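**Review: the Grakenent parallel gripper, tried on both arms**
Written up by Annick Campbell, Atasbridge, 05/01/2023

I have put off writing this for longer than I should have, mostly because I kept changing my mind, and partly because Veikko Jääskeläinen kept borrowing my notebook. We bought a pair of Grakenent parallel grippers to replace the old Friesen ones on our two-arm bench, and I promised everyone on the Adirport mailing list that I would say how we got on. So, with apologies for the length (I do go on, as Ravinder reminds me), this is how we got on.

First, what we wanted. Our bench is meant for household jobs: opening drawers, moving packets and bottles about, putting things on a tray and taking them off again. The Friesens were lovely strong things but they were made for metal parts, and they treated a sponge as though it had insulted them. I wanted something gentler that would still pull a drawer handle, and I wanted a camera at the wrist without having to make my own bracket again. I have made enough brackets for one lifetime.

### Fitting and first impressions

Fitting was pleasant. The flange holes lined up, the screws were in the box, and the printed guide had been written by somebody who has held a screwdriver. Mackenzie Cormier did the left arm while I did the right, and she finished well before me and made the tea. The one grumble I have is with the cable. It comes out of the side of the gripper body, and on a bent wrist it has to go somewhere. We ended up giving it a generous loop and then shortening the loop twice after it snagged. If you fit these, do the cabling with the arm in its most awkward pose, never in the tidy one you use for showing visitors.

For the trials we kept to ordinary shopping and kitchen bits, with the little oak drawer unit at the back between the two arms and a white tray at the front for putting things down on.

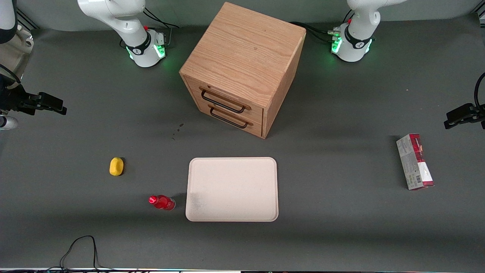

Do you need a pair, or will one gripper do? One will do for most picking and placing, and I would start there if money is tight; the second earns its keep only when something has to be held steady while the other hand works.

We ran 367 attempts altogether, spread over a good many afternoons, and Mélanie Ross kept the tally because she has the neatest handwriting. I won't print the whole table here. The short version is that 25 of them failed, and most of those were my fault in one way or another: a start position typed in wrongly, or the grip force left over from the previous object. The force setting doesn't reset itself when you load a new routine. I do wish it would! We now have it written on a strip of tape beside the keyboard.

### Drawers, sponge, box

Drawer handles were the job I worried about, and they were fine. The fingers are slim enough to go behind a bar handle, and the grip held without the creeping slip we used to get from the Friesens once their pads had gone shiny. Pulling at an angle is less happy. If the arm comes in skewed, the finger pads meet the bar on one edge and you get a nasty little judder, so spend your time on the approach.

The sponge was a joy. At the lowest force setting it was lifted and put down again without being wrung like a dishcloth, and I will admit I did that one more often than the plan asked for. The cardboard box was more bother. It is wide for these jaws if you take it the broad way, and you have to come at it from the narrow side, with the wrist turned, and that brings us back to the cable and its loop. Veikko thinks longer fingers would cure it. I think longer fingers would bend – we have agreed to differ until somebody buys some.

### The small bottle, and the wrist camera

Round, shiny things lying on their side are where a parallel gripper shows its character, and we used a stubby little Coca-Cola bottle for this. The good approach is to straddle the body with the jaws wide open, stop, check the view from the wrist, and only then go down. It sounds fussy, and it does slow you down, but a bottle nudged by one fingertip will roll, and then you are chasing it.
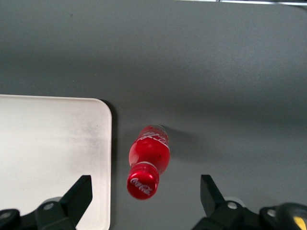

I should add that a bottle close beside the tray is harder than one out in the open, as one finger then has to come down over the tray or next to its rim. We cured most of our bumps by turning the wrist a little so that both fingers landed on clear table. Ravinder McIntyre wrote a small routine that does the turn by itself, and I'm sure he will share it if asked nicely.

As for the camera, I like it more than I expected to. Having both fingertips in view the whole time means you can judge the gap by eye, and Mackenzie found she was hardly looking at the overhead picture by the end. It is soft on things very near the lens, so small print on a cap or a label is best read from higher up. Glossy plastic throws back bright patches too. Turning one of our ceiling lamps off helped more than any of the exposure settings did, and I tried all of them.

### The controller software

Plain, a bit old-fashioned, and it never fell over on us. You can set speed, width and force from one page. The manual runs to 111 pages, of which I have needed 3, all on force. The Friesen software was prettier and I don't miss it.

### Would I buy them again?

I would, for this sort of bench. If you are lifting castings, keep your Friesens. I'd ask Grakenent for a cable exit at the back and a spare set of pads in the box, and I have written to them to say so. Mélanie wants to run the drawer trials again in March with the arms swapped over, and I'll add a note underneath if the numbers change.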